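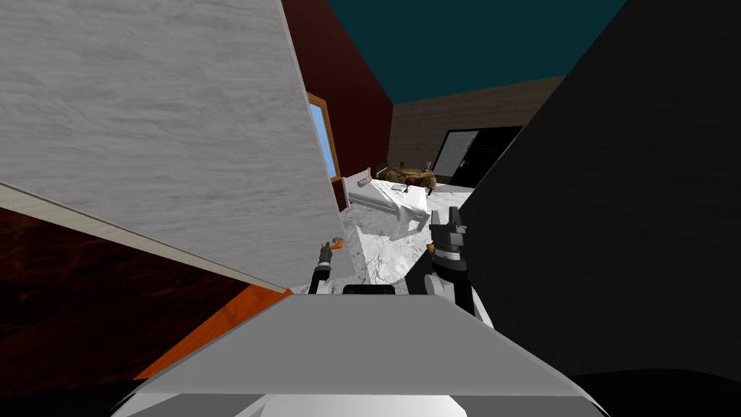
Lovex WG-2 Tabletop Wet Grinder

The Lovex WG-2 is a stone wet grinder for batters, nut butters, chili pastes and ground spice mixes. It is sold for home kitchens and for small prep kitchens that make up to two batches a day. The grinder is supplied with drum, roller assembly, scraper, drum lid and a measuring cup. A dough attachment is sold separately.

Part number: 2373
Replaces: WG-1 (discontinued; spare scrapers still available)

How it works

Two granite rollers turn on a granite base fixed inside a stainless steel drum. The drum rotates and the rollers are held against the base by a spring-loaded arm. Food is drawn under the rollers and returned to the center by the scraper. Grinding is slower than in a blender and the mixture heats up less, so soaked rice and lentils can be ground for a long run before fermenting without adding ice water.

Specifications

Drum capacity: 2 liters
Maximum dry weight of rice or lentils before soaking: 661 g
Drum: stainless steel, removable
Rollers: granite, cylindrical, pair
Base: granite, bonded to drum floor
Drive: belt
Timer: mechanical, with stop and hold positions
Cord: fixed, stored under base
Colors: white, dark green

The capacity figure is for finished batter with the lid on. Nut butters should be made in smaller amounts. Fill to the lower line on the drum wall only.

First use

New stones carry grinding dust from the factory. Wash the drum and rollers in warm water with a soft brush and no soap. Run a handful of soaked rice with a cup of water for ten minutes and discard it. Repeat until the liquid shows no gray tint. Three runs are normal. Dry all parts before storing.

Do not soak the drum overnight. Water standing at the edge of the bonded base will shorten the life of the joint.

Grinding notes

Idli and dosa batter. Soak the lentils and rice separately. Start the motor with a little water in the drum, then add the lentils a spoonful at a time. Add water in small amounts until the lentils are light and a drop floats in a bowl of water. Remove them, grind the rice to a fine grit, and combine the two by hand with salt.

Chili paste. Remove stems and soak dried chilies until the skins are soft. Cut into short pieces. Long strips wrap around the roller pin and will stop the rollers turning. Garlic and salt can go in at the start. Add oil in the last five minutes.

Nut butter. Roast the nuts, let them cool until warm to the touch, and chop them before loading. Loosen the roller tension by one full turn for the first few minutes. Tighten it once the nuts begin to release oil. Do not add honey or syrup in the drum.

Fresh coconut. Grate first. Use enough water to keep the mixture moving.

The WG-2 is not suitable for whole dry spices, coffee, sugar or frozen food.

Cleaning

Unplug the unit and lift out the roller assembly. Scrape down the drum with a silicone spatula, add two cups of water, refit the rollers and run for two minutes. The rinse water from a batch of batter can be used to thin the batter. Stones and drum are hand wash only. Wipe the motor housing with a damp cloth. For chili or garlic odor, run a paste of baking soda and water, then rinse twice.

Spare parts

Scraper blade, single
Scraper blade, pack of 2
Roller pin with washers
Drive belt
Tension spring and knob
Drum lid, clear
Rubber feet, set

Belts for the WG-1 do not fit the WG-2. Replacement rollers are supplied as matched pairs only. Quote the part number of the grinder when ordering.

Delivery and returns

Grinders ship from our Jostomska warehouse in a double carton. The rollers are packed separately from the drum. Check the granite for chips before first use and report damage within 14 days. A unit that has been used with food can be returned only if faulty. The motor is covered for two years and the stones for one. Wear to the scraper is not covered.

Dark green units are out of stock. Orders placed now will be filled from the next delivery.

Questions on parts and repairs: Nelly Cuervo, service desk
Trade orders: Gladys Muñoz

Page updated 18 Sep 2025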